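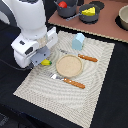
Place setting with toy banana, plate and two knives on the woven mat.

Konadton Table Skills - progress report to the Lulex fund
Thursday, July 30, 2026
From: Usa Intarasuk
To: Kedir Demissie

Kedir, sorry this is short, we have the hall booked out all week and I'm writing between sessions.

Where we are
Table laying unit written and in use. Nine sessions run since April, all at Sakengate. Packing away unit half drafted, Samuele has it. Washing up not started.

The mats
Went with woven ones in the end. Beige, big enough for a plate with a knife either side, and the wavy ridges give people something to feel for when they set things down. Plain cloth slid about too much. Downside is the edges - they fray. Taha has been trimming them and wants to try a line of stitching round the outside. If that doesn't hold we will need to replace some before the autumn group.

Plates
Tan, shallow, raised rim. Easy to pick up. One complaint, and a fair one: tan plate on a beige mat is hard to make out for anyone with poor sight. Lertchai raised this in the second week and I should of listened sooner. We'd like to swap to a darker plate or a darker mat, not both. The black table top is fine, mat shows up well against it.

Knives
Metal blades, wooden handles with rivets. Proper table knives, people prefered them to the plastic ones straight away. Still working on which way round they go. Some learners lay both on a slant with the plate in between and we don't correct it in the early sessions, straightening up comes later.

Toy food
Yellow banana with the green tip is the favourite. Small, so it's good practice for putting one thing down without knocking the next. Real fruit was tried, got eaten.

Money
£80 left on the materials line. Would like to put it all towards the darker plates. Wongsuwan have quoted and it fits, but only if we order before the end of the quarter. Please say yes or no by email, no need for a form I hope.

Problems
Storage. The cupboard at Sakengate is shared and our mats come back folded, then won't lie flat. Taha asking for a shelf.
Session notes patchy in June, my fault, now caught up.

Next
Samuele to finish packing away unit and send it round. Lertchai to test two darker mats with the afternoon group. I'll send the attendance sheets seperately, they're on the other laptop.

Usa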